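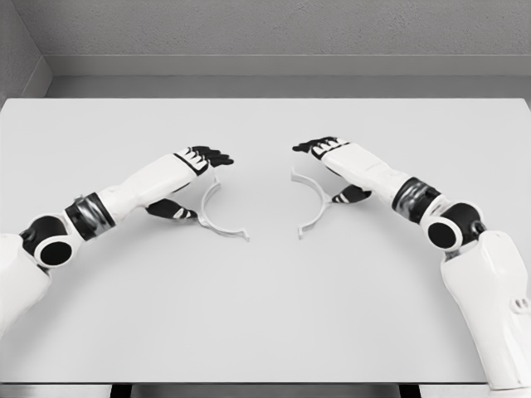 Curved white plastic pieces, two of them, on a white tabletop.

Search the help pages Enter a word or phrase Go

Small plastic parts with no recycling mark

Denthorpe Residents Office
Our office handles waste and recycling matters for a building of 472 apartments. In September we revised the notice posted in the recycling room, and we have since received a number of inquiries about small hard plastic parts that carry no number or symbol. Typical items include trim pieces, broken clips, curtain fittings and the inserts that hold products in place inside a carton. The previous notice stated only that "clean plastics" were accepted. Our hauler, Greltex, supplies a printed list covering bottles, jugs and tubs, but the list is silent on loose parts of this kind.

We would be grateful for guidance on the following. Should unmarked parts be placed in the recycling cart or in the trash? Does the size of the item matter? We would also welcome suggested wording for the notice, which must fit on a single sheet and be understood by residents who do not read English as a first language.

Poon Street Recycling Desk
Acceptance is decided by the hauler and by the sorting plant it uses, so the first step is to request a written answer from Greltex. Please ask specifically about rigid plastics that are not containers. A general question about "plastics" tends to produce the same printed list you already have.

Until you receive that answer, our recommendation is to direct unmarked parts to the trash. Many sorting plants are set up for containers, and small pieces can fall through the screens and end up mixed with glass or paper. A missing symbol does not prove that an item cannot be recycled, and a symbol does not prove that your program takes it. The number identifies the type of resin only.

On size, our own program turns away anything smaller than 2 inches on its longest side. Yours may use a different limit. Larger items such as buckets and storage bins are sometimes taken at a drop-off site even when they are refused at the curb - this is worth including in your letter.

For the notice, we suggest: "Bottles, jugs and tubs only. Empty and rinse. No loose plastic parts." Simple drawings of the accepted items will help more than added text. We printed 100 copies of ours on plain paper before paying for a permanent sign, and the wording was changed twice during that period.

Bombridge Property Services
We agree with the reply above in general. Our portfolio comprises 1136 units and we post the sign on the lid of the cart as well as on the wall. The wall sign alone was widely ignored.

Residents should also be told that usable fittings can be handed in at the office. Our maintenance staff keep a drawer of spare clips and hooks for this purpose. Please do not put them in the cart in a plastic bag. Bags are a separate problem and our hauler charges for them.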